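Jarnura Lending, Support Desk
Ticket: Overdue reminders sent for items already returned
Opened by: Famberg Toy Library
Priority: Normal
Status: Closed
Opened: 14/06/2023

Description of problem

We use Jarnura for loans and returns at both of our branches, the main one on Birno Street and the smaller one at Gunawan Hall. Since the last update, members are getting overdue reminders for things they have already brought back. Over 160 reminders went out this morning. When I compared them with the returns list, 124 were for items that show as "In" on the catalog page.

It affects both branches. The loan history for each item looks right, with the correct return date. Only the reminder job seems to think the item is still out. Members are replying to the emails and a few have called.

Steps to reproduce

1. Check out any item to a test member with a due date in the past.
2. Check it in from the Returns screen.
3. Open Reminders, then Preview next batch.
4. The item is still in the batch.

I tried it with item 100 (floor puzzle) and with the block sorting set. Same result for both. Checking in from the item's own page instead of the Returns screen works fine and the item drops out of the batch right away.

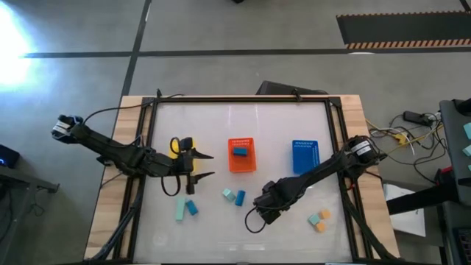 Block sorting set: blocks with yellow, orange and blue trays.

Already tried

Logged out and back in, and used a different browser. No change.
Turned the reminder schedule off and on again. The preview came back with the same items.
Ran Rebuild Index from the admin menu. It finished without errors and made no difference to the batch.
Returned an item at Gunawan Hall that had been borrowed from Birno Street, in case it was a branch problem. Same result as a normal return.

I have set the schedule to Off for now so nothing else goes out. We would like it back on before the weekend. Please don't clear the queue without asking, as some of those reminders are real.

Update from Famberg

One more thing that may help. Items with more than one part are worse. If the set has a parts list, it shows up in the preview once for every part, so one set can produce four lines for the same member. The loan itself is only recorded once. Single items appear once, as they should.

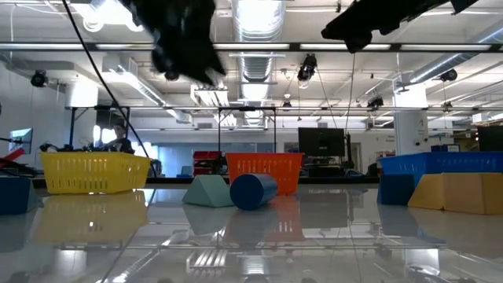 Jarnura Support: Thanks, the note on parts lists was what we needed. The Returns screen closes the loan but leaves the reminder entry open, and sets get one entry per part. We have put a fix on your account. Please run Preview next batch again and leave the schedule off until you have looked through it.

Update from Famberg

Preview run. The returned items are gone and each set is listed once. I checked in a test loan from the Returns screen and it dropped out as expected. Schedule is back on for both branches.

Is the September update going to overwrite this fix?

Jarnura Support: No, it is included in that release. Closing the ticket. Reply here within 4 weeks if you need it reopened.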